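The Snack Shelf Is Back (and It's Better Than Ever)

If you've walked past the little shop by the east stairs lately and wondered what all the shuffling of boxes was about, wonder no more. The snack shelf has been completely redone, and we are so pleased with it! It took most of October, a good deal of arguing about chip cans, and more cardboard than any of us want to see again before spring.

Some background for newer readers. The shop opened as a single rack of crackers and gum next to the mail room, back when the Drasonby building had only two floors in use. Over the years it grew the way these things do. Somebody asked for licorice, so licorice came in. Somebody else wanted rice cakes. Nothing ever got dropped, and by last summer there were 246 different items squeezed onto shelving meant for half that. You could find peanuts in three places and still not find the kind you wanted.

Siiri Manninen took over the ordering in late summer and started by asking people what they really buy. She put a box and a stack of slips by the register, and the answers were wonderful. Long ones, too! One person filled both sides of a slip about the correct amount of salt on a pretzel. Another drew a floor plan. The clearest message was that people come in for chips first, something small and sweet second, and a drink third — and that they want to do it in the time it takes the elevator to come back down.

So chips got the best spot. The upper tier of the dark gray shelf is now for cans and bags, with the cans standing on end wherever they fit so you can go by the color of the lid or the side. We did try laying every one of them down in a pyramid, which looked terrific until the first customer took one from the bottom row. A couple of cans on their sides is plenty, it seems. The bags go toward the end, where they can slump without pushing anything over.

The small round containers were the hard part. You know the ones: mints, candies, little crackers, the things you pick up while you're deciding about something else. They roll if they're put down wrong, and they vanish behind anything taller than themselves. Florêncio Teixeira, who some of you will remember from the bakery counter at Simões, suggested keeping them low and close to the front with the lids facing up, because the lids are where all the good artwork is. He's right. Half the fun of a round container is the picture on top, and on the old rack you only ever saw the sides.

That meant giving the lower level some breathing room. We pulled out the wire baskets (if you'd like one, they're free, and they make very decent onion baskets) and wiped everything down. The silver rail along the front stays. It got a polish and it came up beautifully. We're filling the lower level slowly and on purpose, so if it looks a bit bare when you drop in, please don't worry that we've run out. New things go in as the slips come back.

Now, about the slips! The second round is on the counter until the end of the month. Please tell us:

Which flavor of chips you'd miss most if it went away.

Whether you'd like a few larger bags for sharing, or if the small ones suit you.

Anything you used to eat as a kid and haven't seen in a store since. We can't promise, but Siiri loves a hunt, and she has already tracked down a sesame candy that three separate people asked for.

A word on prices, which a lot of you brought up. Cans and bags are staying where they were through the winter. The round containers come in from a new supplier, Grunov, and they're a little cheaper than before, so we've passed that on. The labels on the shelf edge are being redone this month, and until they're finished the price at the register is the one that counts. If something rings up higher than you expected, just say so and we'll sort it out.

We also had a go at adding up what the shop sold over the past year, using the old register rolls and a lot of coffee. Roughly 1,000 of those sales were chips in one form or another, which surprised even the people buying them. Sour cream and onion won by a mile. Plain salted came second, and there was a fierce little battle for third between paprika and barbecue that we expect to hear more about. The least popular item was a seaweed cracker, and the only person who bought it has written to ask us to keep it. We're keeping it.

A few housekeeping bits while we're here. Please put things back on the tier you took them from if you change your mind — the upper one for cans and bags, the lower one for small containers. Damaged packages can go on the counter and we'll mark them down. The shop now opens at 7:30 in the morning, half an hour earlier than before, for everyone coming in off the early bus. Restocking happens after lunch, so if you're after something popular, mid-afternoon is your moment.

Coming next is the drinks corner, which is still in its original state and has its own special charm (one fridge door that needs a hip check and a shelf of Plollus ginger soda that has outlived two managers). Florêncio has plans for it involving a taller fridge and a proper place for the recycling crates. We'll show you when there's something to show. He could use a hand with the measuring, so if you own a decent tape measure and have an hour to spare, leave your name at the register.

A big thank-you to everyone who filled in a slip, carried a box, ate a slightly crushed bag of chips so it wouldn't go to waste, or just said something nice on the way through. Come by and have a look, and bring your opinions about paprika.

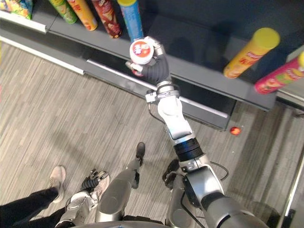 A round container with its lid facing up, with chip cans on the shelf behind.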